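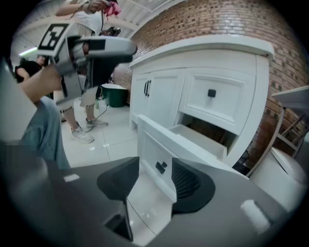 The Bottom Drawer

There is a moment in Terence Penrose's downstairs bathroom when he gets a look on his face, and it comes just before he shows you the lower drawer of the vanity. He has shown it to his neighbors. He has shown it to the man who reads the meter. He showed it to me before I had my coat off, and I have to say I understood completely.

It's a plain white drawer with a recessed panel and a square black knob. You pull the knob and the drawer comes out, well out, so that the back corners are as easy to reach as the front ones. If you grew up, as I did, with a bathroom cabinet that was one dark cave around a drainpipe, you will know why a person might want to open it two or three times in a row.

The house is at 2193 Mensah Road in Candmont, a long low place that Terence bought from his aunt's estate. The bathroom was the last room he got to. He loved the brick wall from the start, all those narrow reddish-brown and tan bricks with a dark one thrown in every so often, and the shine on them that picks up every bit of light going. What he did not love was the pedestal sink that stood in front of it. "Beautiful wall, and nowhere to put a toothbrush," he says. For his first winter there he kept his shaving things in a shoebox on the toilet lid and moved the shoebox to the floor whenever he needed the toilet.

So in May he went looking for a vanity. He measured the wall, drew it on the back of an envelope, lost the envelope, measured again, and drove out to Pruvness, the salvage yard by the old rail depot, where he found a white wooden cabinet with two doors on one side and two drawers on the other. The price tag said $221. The drawers stuck. One of the doors had to be lifted to close. He bought it anyway (I would have too!) and got it home in the back of a borrowed van wrapped in every towel he owned.

Making a drawer behave

Tiago Godinho has been fixing drawers for most of his working life, and he is wonderful company on the subject. He came to look at the vanity as a favor and stayed through lunch. His view is that people give up on old furniture far too early, and that they nearly always give up over a drawer.

"They say the wood is swollen, the cabinet is junk, everything is crooked," he told me. "Then I take the drawer out and there's a hair clip under it."

In this case there were two hair clips, and also a bent runner. Tiago took both drawers out and set them on the floor, cleaned the grooves, straightened what could be straightened and rubbed the edges with the stub of a candle. He likes a candle. He has tried the sprays and the waxes in tins, and he keeps going back to the candle. The whole job on the lower drawer took 30 minutes, including the time he spent explaining it.

His other tip is to load a drawer before you judge it. An empty one can run beautifully and then sulk as soon as you add a hair dryer. Put in what you mean to keep there, open it fully, close it with one finger, and watch the gap along the top of the front. If the gap is wider at one side, the runner on that side is sitting low. A sliver of card under it will often do until you can get to it properly.

The doors were easier. A half turn on each hinge screw, a step back, another half turn. Terence did those himself and is rightly pleased with them.

Black on white

The hardware came next, and I want to spend some time on it, as it's my favorite thing about the whole cabinet. The drawers have small square knobs, one in the middle of each front. The doors have slim upright handles, mounted side by side where the two doors meet. All of it is black.

Terence worried that knobs and bars together would look like he had run out of one and made do with the other. I think the mix is what makes it! A long handle on a tall door gives you somewhere to grab at any height, which is handy when you're crouching for the spare soap. On a wide, low drawer a single knob in the center lets you pull straight. And against white paint the black reads cleanly from the doorway, even in the early morning when nothing else does.

He painted the cabinet in Plendevora, a small-batch trim paint that Tiago swears by, and he painted it slowly. Paneled doors punish a hurry. The paint wants to pool in the corners of the molding, and you have to keep going back with a nearly dry brush to lift it out. Do the molding first, then the flat center, then the outer border. Leave each coat overnight, whatever the can says.

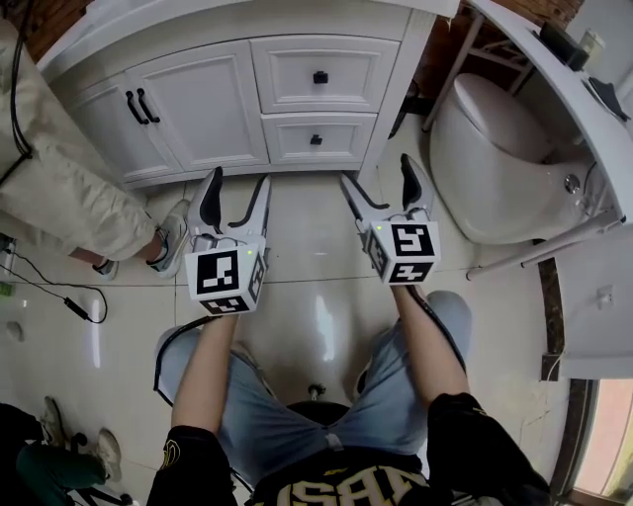

Doors to the left, drawers to the right: the vanity in its place beside the toilet.

Where it all goes

The best part of any new storage is deciding what lives where, and Terence went at it with real joy. He put everything he owned for washing, shaving, cleaning and bandaging out on the kitchen table and left it there for a day. Anything he picked up during that day went in a pile for the upper drawer. Anything he had forgotten he owned went in a pile for the trash, and that was the bigger pile by far.

The upper drawer is for mornings. Toothpaste, razor, comb, the good nail scissors. He lined it with a cut piece of leftover wallpaper and resisted buying a set of dividers, using the lids of old tea tins for the little things. The lids slide around some. He doesn't mind.

The lower drawer took longer to settle. It was towels for a week, and the towels kept catching at the back. Then it was cleaning supplies, until he noticed he was bending down past the doors to get to them. Finally he gave it to the things guests ask for: new toothbrushes, a hair dryer, cotton swabs, a night light, headache tablets. Visitors are told "bottom drawer" on arrival and that's the end of it. I stayed for supper, went to wash my hands, and came back out having opened it again.

Behind the doors is the heavy stuff. Toilet paper goes on the side closest to where you'd reach in, with the tall bottles at the back. Tiago suggested keeping a clear hand's width around the pipes so that you can feel for a drip without emptying the cabinet, and Terence has stuck to that.

Down at floor level

One thing I hadn't thought about until I saw it here is how much a leg does for a bathroom cabinet. The short leg at the end lifts the white woodwork off the tile, and the eye follows the floor in under it. The tiles are a glossy cream white, and they show every crumb and every hair, which Terence claims to like. He sweeps under the vanity with a hand brush and wipes the lowest edge of the paint whenever the floor gets wet.

The countertop is thick and white, with an edge that sticks out far enough to curl your fingers under. There's a little brownish worn spot beneath one corner. I asked whether he planned to touch it up. He got down on his knees to look at it, ran his thumb over it and said he'd see in the spring.

He is already thinking about the upstairs bathroom. Pruvness has a narrow cabinet in the back row, 24 inches wide, with three drawers that don't open at all. Tiago has been told to bring a candle.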